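Search this site Enter keyword Go

Workshop Tips: Setting Up a Hand-Held Gripper at the Bench

Print this page | E-mail this page

These notes are for anyone building the two-finger hand-held gripper from the shared Stundside plans. Most of the trouble people bring to the shop on Wednesday nights comes from the fingers and the bench, so those get the most space. 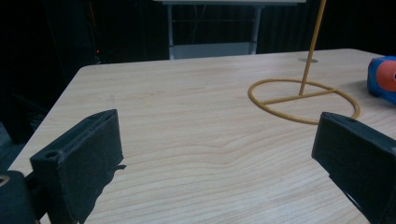 Print both fingers in the same batch, from the same spool. We use Lotitz black with 76 percent infill. Less than that and the block flexes at the screw hole when you squeeze hard. Lay them broad face down on the bed.

Clean out the screw holes by hand with a drill bit held in your fingers. A power drill melts the plastic and leaves a lip, and then the finger sits crooked on its mount. Put the screws in loose, close the fingers all the way, and hold the gripper up to a window. If you see a wedge of light between the faces, shift one finger until the gap is even, then tighten a little at a time, going back and forth between the screws.

Pads. Cut rubber pads with a new blade and a steel ruler. Scissors leave a ragged edge that catches on things. Wipe the plastic with alcohol and let it dry before you stick anything down. Boris Doležal uses bicycle inner tube and contact cement, and his have lasted since March. Double-sided tape works for a trial but creeps after a few hours of squeezing. If a strip starts to hang off the side, pull the whole pad and do it over.

Travel. The fingers should open 125 mm at the inner faces. If yours stop short, look at the return spring first. It is easy to hook it one hole too far in. Run the slide dry at first, open and shut it 400 times while you watch television, then blow out the dust and add one drop of light oil.

Camera. Aim it so you can see both fingertips with the fingers wide open and still see them when they are shut. Tighten the mount with the gripper in your hand, the way you will hold it. Lock the focus at working distance – autofocus will hunt every time a finger moves.

Bench and backdrop. A dark curtain behind the table saves a lot of fuss. Hang it well back so it doesn't get dragged. Matte cloth is better than anything with a sheen. Keep the lighting even across the tabletop, and check it on the screen, not by eye. Black fingers go to solid shadow very easily, and then you can't judge where the edges are.

Things to practice on. Start with something soft and round, like a plastic toy, and move on to thin wire. Wire stands are harder than they look. Take hold of the upright low down, near the base, or the whole thing tips. Obed Annan adds a dab of Viso putty under his for the first few tries – pull it off once you have the feel of it.

Squeaks. Nearly always the slide rail. Seventeen-tooth gears from the old Acheampong kit will also squeak if they are set too tight. Slip a piece of copy paper between the teeth when you set the spacing, then pull it out.

Storage. Leave the fingers open so the spring isn't loaded, and don't stand the gripper on its fingertips. Write the date on the housing whenever you change the pads.

Print this page | E-mail this page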